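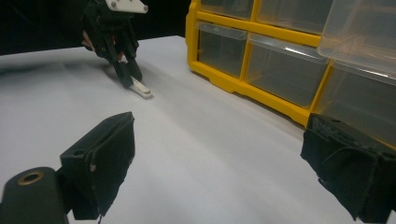
About Plokenton

Plokenton writes software that helps robots use their hands. We build the layer between a camera and a gripper: the code that looks at a table, works out what is on it, picks a way in, and closes the fingers at the right moment. We love this stuff, and we get to work on it all day.

What we make

Fivadis is our perception package. It finds objects and estimates where they sit and which way they face. Clear plastic has been our favorite headache for a long time - a see-through drawer shows you whatever is behind it, plus a streak of glare that moves when the camera does. Fivadis handles it far better than it did two years ago, and we're still at it.

Frimpong is the planner. Give it a goal such as "open the lower drawer" and it searches for a path that keeps the fingers, the wrist and the furniture out of each other's way. It replans 5 times a second, so a nudged table doesn't end the run.

Zetham is the toolbox we first wrote for ourselves: recording, playback, labeling and side-by-side comparison of runs. You can scrub through a grasp, see what the planner believed at that moment and jump straight to the line of code responsible (a huge time saver!).

How we work

Everyone here writes code and everyone takes turns at the bench. Our test library now holds 2,513 recorded tasks, and each release has to replay all of them before it goes out. The nightly run covers 88 of the hardest. When one fails, whoever is in first the next morning opens it up in Zetham and starts digging, usually with coffee and company.

Working with us

Our customers are mostly small labs and machine builders who have good hardware and want it to do more. We also take interns every June. If you have a gripper, a stubborn object and some patience, write to us - we'd love to hear what you're trying to pick up.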